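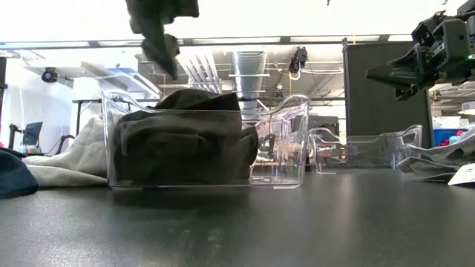

Puesto de textiles del proyecto Kareo: una pinza sostiene un paño gris oscuro; sobre la mesa, dos cajas de plástico transparente.

Informe de avance – abril
Proyecto Kareo, recogida de demostraciones para manipulación de prendas
Destinatario: Fundación Treloar
Responsable del informe: Ashley Wragg, Vemley

1. Estado general

La recogida de demostraciones con prendas sueltas está en marcha desde principios de mes. El plan aprobado pedía 100 episodios válidos de la tarea de vaciado de caja antes del cierre de abril. Se han grabado 115, y una vez descartados los defectuosos quedan los 100 comprometidos. No se solicita ampliación de plazo para este bloque.

La tarea es la misma que figura en la memoria: sacar prendas de una caja llena, de una en una, con dos brazos teleoperados. Cada episodio se guarda con las imágenes de todas las cámaras, las posiciones de las articulaciones y la apertura de las pinzas. El operador marca el inicio y el final con un pedal.

2. Material textil

Se trabaja con 30 prendas y paños de tonos apagados, sobre todo grises, azul marino y negro. La elección es deliberada. En las pruebas previas el modelo separaba bien las prendas de color vivo y fallaba con tela oscura sobre mesa oscura, de modo que se ha cargado el conjunto hacia el caso difícil. Una prenda se retiró por desgarro en una costura y las 29 restantes siguen en uso.

Las etiquetas cosidas se han dejado puestas. Aparecen también en la ropa que manejará el sistema final y conviene que el modelo las vea.

3. Configuración del puesto

La disposición de brazos y mesa no ha cambiado respecto al informe anterior. La vista cenital se ha añadido a los datos de entrenamiento; antes solo se usaba para supervisión.
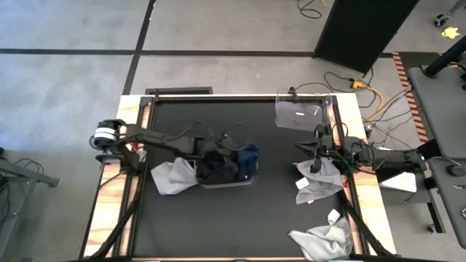 Vista desde arriba del puesto. El brazo derecho sujeta un paño gris claro con zonas blancas; la pinza izquierda está sobre la caja con ropa.

4. Incidencias

– Episodios descartados: 15. La causa más frecuente es el agarre de dos prendas a la vez sin que el operador lo corrija. El resto se debe a pérdidas de sincronización entre cámaras.
– Un viernes se perdió media jornada por un fallo en el servidor de almacenamiento. Los datos ya grabados no se vieron afectados.
– Brelitz entregó con retraso el recambio de las almohadillas de las pinzas. Se siguió trabajando con las antiguas y el cambio queda para el próximo bloque. Habrá que anotar en los metadatos qué almohadilla se usó en cada episodio.

5. Revisión de calidad

Todos los episodios los revisa una persona distinta de quien los grabó. El criterio de aceptación sigue siendo el acordado en la reunión de arranque: ninguna prenda arrastrada fuera del área de trabajo y ningún contacto entre brazos. Las correcciones a mitad de episodio se aceptan si el agarre final es limpio – son útiles para el entrenamiento.

6. Próximo periodo

Montar las almohadillas nuevas y repetir la calibración de ambas pinzas.
Iniciar la tarea de traslado de prendas entre cajas.
Entrenar una primera versión con los 100 episodios y enviar los resultados a Treloar junto con el siguiente informe.

El gasto del periodo se ajusta a lo presupuestado. El detalle por partidas va en hoja aparte.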